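Kitchen and front counter assistant, part time
Sedlow Community Lunch Room

Sedlow is looking for a kitchen and front counter assistant to join the weekday lunch team. The position is permanent part time, starting in June.

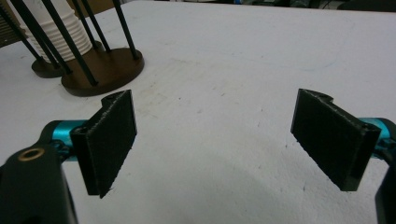
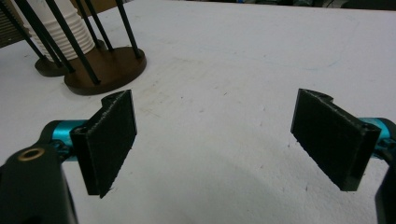
White tabletop, Sedlow.

About the job
We serve up to 200 lunches a day from one kitchen and one counter. You will spend the first part of your shift on prep and the rest out front with customers. Hours are 8 am to 2 pm, with a paid break.

Your duties will include:
Washing and cutting vegetables, making sandwiches and portioning soup
Taking orders and payments at the counter
Clearing and wiping tables
Unpacking the Akbari produce delivery and checking it against the docket
Recording fridge temperatures
Running the dishwasher and putting out the recycling

What we need from you
A current food handling certificate, or willingness to get one in your first 8 weeks. We pay the course fee. You should be able to lift 12 kg and be on your feet for most of a shift. Cafe or canteen experience is helpful but we will train the right person. You must have the right to work in Australia.

What you get
Award wages plus super, lunch on every shift, an apron and non-slip shoes. Rosters come out two weeks ahead. We close for 7 days over the new year and the kitchen has no evening work.

Getting here
The lunch room is on the ground floor of the Pruvgate building, next to the Morkar bike shop. There is a bus stop across the road. Staff parking is at the rear and fills up early.

How to apply
Send a resume and a short note telling us which days you can work. You can also leave both at the counter after 2 pm. Shortlisted applicants will be asked to do a paid trial shift. Please give us the names of two referees.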